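Search jobs, people, pages... Go

Come drive our robot arm (paid, January)

Hi all – I'm Tsamin's replacement on the Fasow project, and my first job is filling seats. We need 30 people who have never run a robot before to steer one by remote control for an afternoon. If you can play a video game badly, you're in!

Most of it happens in the simulator, Rirnano. You sit at a desk in our Luritz lab, hold a controller in your right hand (lefties welcome, we have one for you too), and move the gripper over to a tabletop, close it on whatever I ask for, and put it somewhere else. Then you do it again, lots of times. We have 888 good runs saved so far and I want a whole lot more before spring, from people who don't all move the way our engineers do.

A session is two hours with a long break in the middle, and it pays 40 dollars, in cash, on the day. Snacks are on me. You need to be 18 or over and okay with looking at a screen that long. Glasses are fine. If 3D games make you queasy, maybe skip this one – I get a bit green myself when the view swings around fast.

You'll be looking out from just behind the gripper most of the time, and it takes a few minutes to get a feel for how far away the table is.
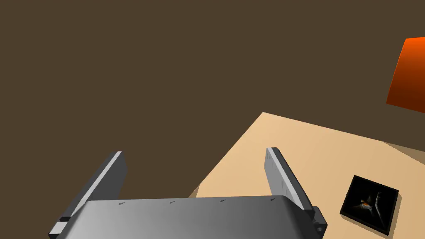
I give everybody a practice round first, and none of that gets saved, so bump into things all you like. We record the hand moves and the simulator screen, but not your face or voice.

To sign up, send me a note with two afternoons that work for you. I'll write back either way.

Contact: Tamsin Cartwright, Fasow project desk, Luritz | © Fasow 2022 | Back to top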